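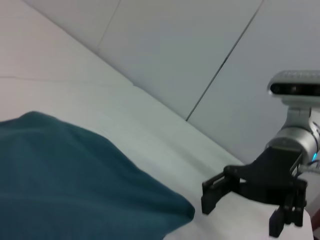 Free parking was the only thing Drodmont had going for it, according to Ulises Navarrete, and now council has taken that as well.

Meters go live on Saturday along Ruppert Street and behind the Beston Arcade, at $5 for the first hour and $8 for every one after. That puts an end to 42 years of leaving your car wherever you liked and wandering off for a pie.

Council says the change will "encourage turnover" in the town centre. Locals may wonder who is being turned over, given that nearly half the shops on Ruppert Street are empty and the bakery shuts at two.

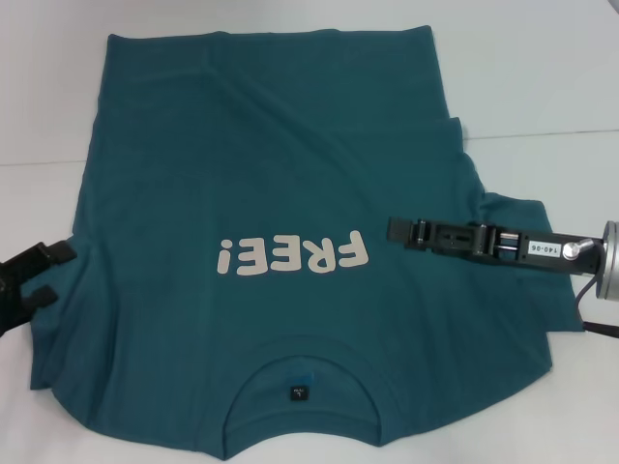
The first 11 minutes will still cost you nothing, a concession won after a long and fairly sour meeting in May. It should be enough time to find the machine, read the instructions and go back to the car for your glasses.

Fletmont, a short drive up the highway, has no meters and no plans for any. Its mayor has declined to comment, though he was seen on Tuesday repainting the sign to the car park.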